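The second mother: how pantomime villains lost their moustaches and kept their laughs

By Leidy Ticona

The stock villain is one of the oldest jobs in popular entertainment, and one of the easiest to recognise. He comes on from the left, he wears something dark, and he tells the audience what he is going to do before he does it. Most people could draw him from memory: tall hat, cape, thin moustache, a deed to somebody's house in his hand. What fewer people remember is that he was once meant to be frightening.

In the melodramas of the nineteenth century, the villain was a serious part. He threatened real things, such as eviction, prison and a forced marriage. Audiences hissed him, and a good villain expected it. Actors who played the role for years were said to judge a town by how loudly it booed.

The change to comedy was slow. As plays moved on to quieter subjects, the old villain looked too large for the room. He went to places where size was welcome, which meant pantomime, silent film and later the cartoon. By the time he was tying people to railway lines he was mostly a joke about himself. The railway scene was being sent up in film comedies when plenty of people in the seats could still remember the plays it came from.

What survived is a set of habits. The stock villain explains his plan. He laughs when alone. He has an assistant who is less clever than he is, and he blames that assistant for everything. He is vain about one thing in particular, usually his hair, his house or his breeding. He almost never wins, but he is almost never finished off either, so that he can come back next time.

The villainess has a different history. She came less from melodrama than from fairy tale, where the wicked stepmother and the jealous queen had been at work for centuries. On stage she was often the better part. She could be funny and cruel in the same line, and she was allowed to be cleverer than the hero. Many pantomime companies now cast her first and build the rest of the show round her.

I saw this at the Alvarado, a theatre with no fly tower and a stage that slopes more than it should. Its Christmas show last season was The Clockmaker's Daughter, and its villainess was Baroness Breker, a second mother in green velvet who wanted the clock, the daughter's inheritance and the best seat at supper. She had over 50 lines addressed straight to the audience. The hero had four.

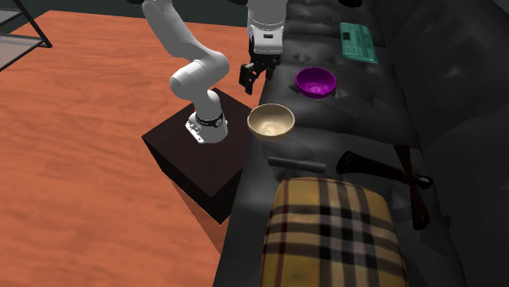 The Baroness worked because she followed the old rules closely. She told us her plan in the first two minutes. She had a servant, Clekine, who dropped things. When the children shouted that the daughter was hiding behind the clock, she refused to believe them, and argued with the front row until they were hoarse. The writing was plain enough. Most of the laughs came from how long she was willing to wait before answering.

Waiting is the main skill in this kind of part. A straight dramatic actor is usually taught to ignore the audience, and the stock villain has to do the opposite. The boo is half of the dialogue. If it comes late, the next line has to be held back, and if it does not come at all, the actor has to go and get it with a look or a step towards the footlights.

There are arguments about the type as well. The old moustached villain was very often a foreigner, and the joke depended on the accent. Others were given a limp, a hump or a scar, as if the body explained the behaviour. Some of this lasted a long time in children's shows, partly through habit and partly through old scripts being handed on with the costumes. Most companies have dropped it. A villain who is greedy, snobbish or bad at sharing gives an audience plenty to shout about.

A newer development is the villain with a sad past. Since the year 2000 there has been a steady supply of stories in which the wicked queen was wronged, or the giant was only lonely. Some of these are very good. They tend to turn the stock villain into an ordinary character, though, and then somebody else has to be brought in to do the cackling. In Pitatine, a puppet serial that tours village halls, the witch was forgiven at the end of the second story. By the third, her tax collector had taken over her hat, her cat and most of her speeches.

The tax collector is still going. In the latest story he has bought the river and is charging the ducks. The Baroness is also due back, with a new servant and the same green velvet, in a sequel that moves the action to a lighthouse. Her opening speech is already written, and it sets out the whole of her plan.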